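Willamia Bedside
Software for two-arm manipulation on beds, mattresses and other soft furniture

Reading time: 6 minutes
Last updated: January

Willamia Bedside is the planning and perception package in the Willamia line for robots that work over beds. It takes color and depth streams from a head camera and up to two wrist cameras, keeps a model of the cloth and the loose items on it, and sends joint targets to a pair of arms. It runs on one workstation with a single graphics card. It doesn't replace your arm vendor's controller. It sits on top of it and talks to it over the vendor's own interface.

The package is sold for research labs, care equipment developers and hotel equipment integrators. It has three parts, licensed together: Surface, Contact and Dayplan. A fourth part, the replay viewer, is free and can be installed on as many machines as you like.
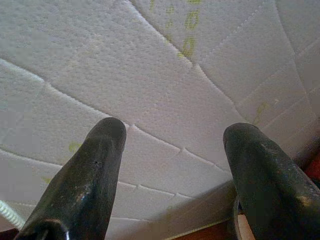 Text by Muireann Kavanagh, Willamia product documentation

Surface: perception for white and quilted covers

Most depth cameras do poorly on white knit fabric at close range. The readings get sparse and the holes tend to fall near the fingertips, where the planner needs them most. Surface fills these gaps from the color image. It looks for stitched seams, piping and printed marks and uses them as tracking features, so that a quilted panel with very little contrast still gives the wrist camera something to hold on to.

Seams are tracked as curves. When a seam bends, the software reads the bend together with the shading and estimates whether the surface is curving away or the stitching was sewn that way. The two cases can look alike from one viewpoint. When the estimate is weak, Surface asks the planner for a small sideways move of the wrist and looks again before it commits to a contact height.

Fingers that appear in the wrist view are masked out. The mask comes from the gripper model and the current opening, and is corrected against the image, which matters for fingers with scuffed or shiny faces. Masks for parallel-jaw grippers ship with the package. For anything else, run the mask tool once with the gripper over a plain surface and step through the full opening range.

Edges get their own treatment. A mattress edge, a side band and whatever lies under the bed are three different heights in a narrow strip, and a planner that blends them will send a finger into the frame. Surface labels each strip separately and reports a confidence for every label.

Contact: grasping and pressing without force sensors

Contact estimates touch from motor current, finger position and the change in the wrist image. It was written for arms that have no force-torque sensor at the wrist. If you have one, Contact will read it, and the thresholds can be set tighter.

Pressing on foam is the slow case. Current rises gently and there's no clear moment of touch, so the software fits a curve to the rise and stops at the depth you set. The default depth is 11 millimeters. Stiffer mattresses do well with less. Change it in the contact profile and keep one profile per mattress type.

For cloth, Contact separates a pinch on one layer from a pinch on two or more. It compares the finger gap at closure with the fabric thickness in the profile. This works well on comforters and poorly on thin sheets, where one layer and two are too close to tell apart at normal finger resolution. For sheets we recommend the lift check, which raises the pinch a short way and looks at how the fabric hangs.

Dayplan: task order and two-arm coordination

Dayplan takes a target state ("comforter flat, pillows at head, loose items off the bed") and breaks it into steps for each arm. It assigns a step to the arm with the shorter clear path, then checks both paths against each other, including forearms and cables. Cable volume is set in the robot file. Please do set it. An arm that plans without its cable will sooner or later drag the cable across the bed.

Loose items are handled before cloth by default. A flat, glossy thing on a sheet is a hard pick, as there's no edge to get a finger under. Dayplan offers three ways to do it: slide to the mattress edge and pinch, press the sheet down beside the item and pinch, or hand the job to the second arm if the angle is better.

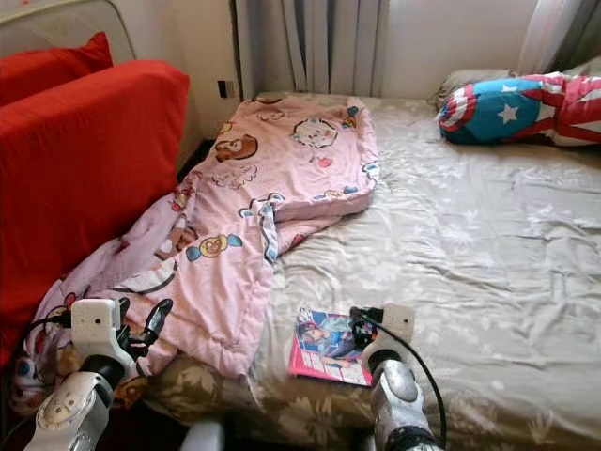 Teresa Duggan asked us whether the planner could be told to leave the comforter alone until the bed was otherwise clear, even when a fold of it was the easiest thing in reach. It can. Set cloth_last to true in the task file and Dayplan will hold every cloth step until the item list is empty. The setting was hidden in version 1 and has been on the main settings page from version 2.

Furniture pushed against the bed is treated as a keep-out volume, grown by a margin you choose. The space between a mattress and a sofa is marked as a gap, and cloth hanging into a gap is pulled up and toward the middle of the bed before it's spread. Pulling it sideways along the gap usually catches on something.

Busy prints used to be a problem. Cartoon faces, stars and stripes on bedding were sometimes taken for separate objects, and the arm would try to pick up a drawing. The current detector checks each candidate against the depth around its outline and drops it if there's no step. Flat magazines and paper are the exception, having almost no step themselves, and they go through a second check on gloss and straight borders. Expect a few false picks on shiny printed covers. They're logged, and you can mark them as wrong in the replay viewer so the detector skips them next time.

Replay viewer

Every run is stored with camera streams, joint states, labels and planner decisions on one timeline. You can scrub to a moment, change a threshold and see what the planner would have chosen. It doesn't simulate cloth, so what you get is the decision and not the result. Runs can be exported for training in common formats.

Requirements

- Two arms with six or more joints each, and position control at 100 Hz or better
- One head camera with depth. Wrist cameras are optional but Surface loses its close-range features without them
- Linux workstation, 32 GB of memory, one graphics card with 12 GB or more
- Disk space for logs: about 700 MB per minute with all streams on

Drivers are included for the Stuneo and Kadrić arm families. Other arms need a driver written against our interface. The template is short, and most customers have it working within 14 days. We can write it for you at the normal day rate.

Known limits

Weighted blankets aren't supported. Fitted sheets can be smoothed but not put on. Direct sun through a window will wash out white fabric, and Surface reports low confidence when that happens. A sheer curtain is usually enough to fix it. Pillows leaning on other pillows are found as one object about as often as two - we're working on this.

Licensing and support

Bedside is licensed per robot, per year, with updates included. University labs get the same package under a teaching license. Support is by email from our office in Pretisberg, weekdays, and we try to answer before 5 p.m. the same day. A trial license can be issued once you've sent us your robot file.

Comments (4)

hollis_r
Does the lift check work with one arm? Our second arm is out for repair and I'd like to keep testing on sheets.

Muireann Kavanagh
Yes, it only needs the arm that holds the pinch and a head camera. Set arms: single in the task file or Dayplan will wait for the other one.

gantrygirl
Cable volume tip for anyone mounting on a mobile base: make the loop at the elbow bigger than you think. Ours was fine in the robot file and still brushed the headboard when both arms reached forward.

Pavlo
We upgraded on Wednesday and the old contact profiles loaded without changes. The press depth field has moved to a different tab though, took me a while to find it. Would be good to have that in the release notes.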